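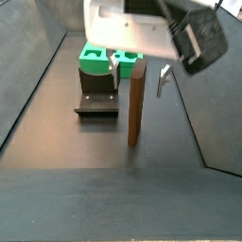 Clokport fingers open over the floor. Green block, black holder, brown piece upright.

24 April 2019

Clokport finger kit, trial notes, continued from the February pages.

Status: the loan kit from Vikberg is still on the arm. The quote is good to the end of the month after next, so we need a yes or no before then. Beltport wants a short written recommendation and the raw log.

Work today was the upright pick: brown piece standing on the enclosure floor, fingers come down open, close on the sides, lift, set down in the same spot. Black holder stayed bolted down and the green block stayed behind it. I didn't want to change the layout halfway through and lose the comparison with February.

Totals for the trial so far, both sessions together: 696 attempts, 664 clean. Of the misses, 17 were slips on the lift. The rest were the controller timing out on the close command, which I don't count against the fingers but do count against the kit, as the driver ships with it. Log is on the shared drive under clokport_upright.

Things noted while running:

Setup from the printed guide took most of the morning. The drawing for the finger mount shows the screws going in from the wrong side. Went by the online version in the end and that one is right. Vikberg should be told.

Default opening width is fine for this piece. It leaves plenty of room coming down and I never had to correct for a finger landing on top. Would be too wide between the holder and the wall if the piece sat any closer in.

Slips mostly came at the lower force setting. Went up two steps and they nearly stopped. Have not tried the top setting and don't plan to with this piece.

The close timeout seems to follow a fast descent. If I put a short pause at the bottom of the move it goes away. I'd call that a workaround. Asked Vikberg whether newer firmware covers it, no answer yet.

The wrist view was more use than I expected for checking where the finger meets the side. The washed-out area in the upper right is annoying but doesn't cover the lower part of the right finger, and that's the part I need to see. Turning the lights down is worth a try next session, one bank at a time so we know which one matters.

Asked Gillies to look over the numbers, as they ran the same kit on flat parts and may end up sharing the order with us.

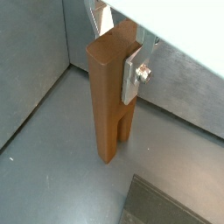 Gillies wrote back that the numbers look close to theirs, but they would hold off on a purchase until the timeout is fixed in the driver. Their view is that a pause in the program gets forgotten the first time somebody copies the job to another cell. They also asked for a run with the piece turned a quarter, since contact on the narrow side was where they had trouble. They don't think the force setting should be judged from one piece.

Fair on both counts. Turned piece goes first next time, same force setting as today, no pause, then again with the pause.

To do:
Send Vikberg the drawing error and the timeout log.
Quarter-turn run.
Price for spare fingers as a separate line. The quote only shows them bundled with the service plan, and we may not want the plan.
Wipe down the enclosure floor before the next run.
Leave the kit mounted. Force setting is written on the tape by the controller, please don't change it.

Draft for Beltport can wait until the firmware answer is in. Leaning toward yes on the fingers, no on the plan.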